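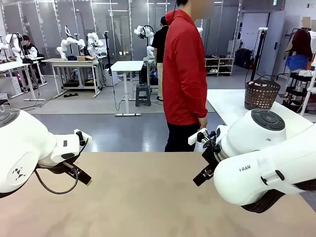
I have made the same lemon drizzle for years, so when my neighbour Nam-gil Heo handed me a slice of his rhubarb and cardamom loaf over the fence last spring, I was a bit put out by how much better it was. Then I asked for the recipe, obviously!

He had it from a little bakery in Nesdale called Arnardóttir, where they sell it by the slab and it's usually gone before lunch. I drove over to see for myself (and came home with two slabs and a bag of cheese scones, so the diet can start in September). The crumb is lovely and damp, and the top goes all sticky where the rhubarb sinks in.

My version is simpler, and the kids will eat it. You want 200g of soft butter, the same of caster sugar, three eggs, a big spoonful of yoghurt and enough self-raising flour to make it drop off the spoon - I use roughly 600g of rhubarb for two loaves, chopped small and tossed in sugar while the oven warms up. Go easy on the cardamom. Six pods is plenty, and my first go with ten tasted like hand cream.

Bake it low and slow in a lined tin, and if the top browns too fast, lay some foil over it. Mine took 59 minutes, but my oven sulks, so start poking it with a skewer a good ten minutes before that.

Leave it overnight if you can bear to. It slices better, and it's gorgeous toasted with salty butter. I took one to the Makley street lunch and the plate came back with only a bit of rhubarb stuck to it. Next month I'm trying it with gooseberries from my sister's garden in Brenley, if the birds leave us any.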